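Brinside Students Send Their Questions to the Edge of Space

In May, the Plulwood Center for Science Learning announced the results of its second Hemmin Balloon Challenge, a regional program in which middle and high school students design small experiments for flight aboard a high-altitude research balloon. Student teams submitted 300 proposals. A review panel of teachers, engineers and university researchers selected 24 of them for flight.

The challenge is open to students in grades five through twelve. Each team is given space in a sealed payload container and a strict limit on mass. Within those limits, students may propose any investigation that can run without human attention from launch to landing. They must state a question, explain why the upper atmosphere is a suitable place to ask it, and describe a matching experiment that will remain on the ground as a control.

"We ask students to write a proposal in the same form that a working scientist would recognize," said Liviu Neagu, director of the challenge. "They have a page limit, a deadline and a panel of reviewers who will send back comments. For many of them it is the first time an adult outside their school has read their work closely and disagreed with some of it."

Proposals are reviewed in two rounds. In the first, teachers from participating districts read each submission for clarity and completeness. Reviewers do not read work from their own schools. In the second round, a smaller group with backgrounds in biology, physics and flight hardware considers whether the experiment can be built, whether it is safe to fly, and whether its results could answer the question posed. Teams whose proposals are declined receive the same written comments as those selected, and may revise and submit again the following year.

The selected experiments cover a wide range of subjects. A team of sixth graders from the Brinside district will fly packets of radish and lettuce seeds to compare their rate of sprouting with seeds kept in a classroom cabinet. A high school group will record how the output of a small solar cell changes with altitude and temperature. Other teams will study the survival of baker's yeast, the stiffness of common adhesives after exposure to cold, and the performance of four types of household insulation.

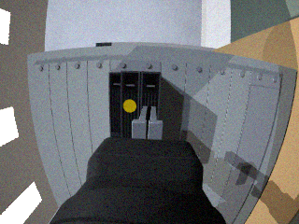

Preparation for flight occupies most of the school year. Once selected, teams have 26 weeks to move from a written plan to a finished payload. They attend monthly design reviews, either in person at the Plulwood Center or by video, and must pass a cold test, a vibration test and a final inspection. A payload that fails inspection may be repaired and presented one more time.

Chalerm Rungrueang, who teaches physical science at Brinside Middle School, has guided teams through both years of the program. He said that the testing period is often where students learn the most.

"Last year our first container leaked at the lid," Mr. Rungrueang said. "The students had tested it on a table, at room temperature, and it was fine. In the freezer the seal shrank. They spent three weeks on that seal. By the end they could tell you more about rubber than I could."

His students keep a shared notebook in which every change to the payload is recorded and signed. The notebook is submitted with the final hardware, and the center retains a copy for use by later teams. Mr. Rungrueang said that this year's group began by reading last year's entries and adopted the same lid design with a thicker gasket.

Flight operations are carried out by Badik, a company that builds and launches balloons for weather and atmospheric research. The firm provides the balloon, parachute and tracking equipment, and its staff meets with each team before the final inspection. Launch will take place shortly after sunrise, when surface winds at the Hemmin airfield are usually light. The payloads will spend several hours aloft before descending by parachute to a recovery area in open farmland. Students who are able to travel may attend the launch, and a live tracking map will be available to schools throughout the flight.

After recovery, containers are returned unopened to their teams, who have 60 days to complete their analysis and submit a report. Reports are presented at a public conference hosted by the center, where students speak to an audience of families, teachers and researchers and answer questions from the floor. Teams are expected to present their findings whether or not the results support the original idea.

"A result of no difference is a perfectly good result," Mr. Neagu said. "Several of last year's strongest talks were given by students who found nothing they had expected and could explain why."

There is no fee for schools to take part. The center covers the cost of flight and lends basic tools and sensors to classrooms that request them. Districts are asked to provide a supervising teacher and a place for students to work after school hours.

Teachers who wish to enter a team in the next challenge may request the proposal guide from the Plulwood Center's education office. The guide includes the scoring sheet used by reviewers, a list of materials that may not be flown, and the full text of three proposals from the first year, printed with the reviewers' comments.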